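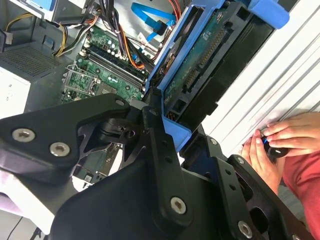
Meltetti opens chilled and ambient distribution centre at Kustonside

12 May 2023

Meltetti, the food import and distribution company, has opened a second distribution centre at Kustonside to serve overseas producers who wish to sell to retailers, caterers and wholesalers in the United Kingdom. The building provides 3,735 pallet positions, of which 2,618 are for ambient goods. The remainder are held in two chilled chambers which can be set to different temperatures according to the needs of the products stored in them.

The new centre is open to existing customers of the company from today. Applications from new customers will be accepted from June, once the transfer of stock from the older warehouse at Brirneck has been completed. Brirneck will continue to operate, and will in future handle frozen goods and returns only. Customers whose stock is to be moved have been informed in writing of the week in which the transfer will take place, and no charge will be made for it.

Until now, producers using the company's services have had to place their goods at Brirneck in full pallets and for a minimum period of three months. Both conditions have been dropped at Kustonside. Goods may be stored by the layer or by the case, and storage will be charged by the week. The company expects the change to be of most use to small producers who are sending a first consignment and do not yet know how quickly it will sell.

Labelling and repacking will also be carried out on the premises. A separate room has been fitted out for the application of English-language labels, the making up of mixed cases and the preparation of display trays to the measurements required by individual retailers. Customers are asked to submit label artwork at least ten working days before the arrival of the goods. Artwork will be checked for the presence of the required particulars, including the ingredients list, allergens, net quantity and the address of the responsible business, but the accuracy of the information remains the responsibility of the producer.

Some 120 producers currently sell through Meltetti, the greater number of them makers of preserved vegetables, olive oil, biscuits and cured meats. Many deliver through the company's collection point at Zamudio, in northern Spain, where smaller consignments are brought together and loaded for the crossing. A weekly departure from Zamudio direct to Kustonside will begin in June. Goods booked by noon two working days before departure will be included in that week's load, subject to space. Consignments of animal origin must be accompanied by the relevant health certificate at the time of collection, and cannot be accepted on the promise of documents to follow.

The centre employs 20 people in goods-in, order picking, labelling and customer administration. Recruitment for a small evening team is under way, and details of the posts may be had from the Kustonside office.

Orders received before 2 p.m. will be dispatched on the same working day. Customers will be able to see their stock levels, batch numbers and best-before dates through the online account already in use at Brirneck, and existing login details will remain valid. Stock with less than one third of its shelf life remaining will be brought to the customer's attention by e-mail, so that a decision can be taken on price reduction, donation or disposal. Instructions must be given in writing.

The scale of charges for Kustonside has been sent to all account holders. Handling charges are the same at both sites for full pallets, while case picking is charged by the line with a minimum amount for each order. Customers who hold an annual agreement will continue to pay the rates set out in it until it falls due for renewal.

Producers who would like to visit the centre before making an application may do so by appointment. Visitors to the chilled chambers and the labelling room will be required to complete a short health declaration on arrival and to wear the protective clothing supplied.

Related items

Changes to collection times at Zamudio
Brirneck warehouse: frozen storage charges
Preparing label artwork for the UK market
Health certificates: what to send and when
Trade sample service extended to caterers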